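**Painter's tape** is a pressure-sensitive adhesive tape used to mask off areas that are not to be painted. It is made from a thin crepe paper coated on one side with a low-tack adhesive, and is sold in rolls at hardware stores and paint shops. Most kinds can be left in place for several days and removed without leaving residue.

## Uses

The main use is in house painting, along skirting boards, window frames and the line between wall and ceiling. On textured walls, paint may bleed under the edge. Some painters seal the tape first with a thin coat of the base colour.
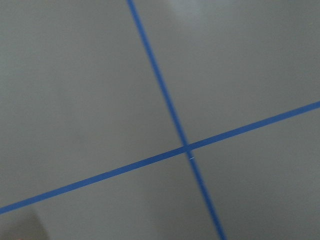
Marking out is a second common use. Theatre crews tape the outline of a set onto the rehearsal floor, and tilers and carpenters use tape to record levels without pencilling on a finished surface. Blue tape is easy to see on a neutral ground such as grey, and two crossed strips will divide an area into four sections, equal or not.

## Removal

Tape is usually pulled back on itself at a low angle while the paint is still slightly soft. Strong sunlight hardens the adhesive and shortens the time it can be left up.

## See also

- Masking tape
- Gaffer tape
- Drop sheet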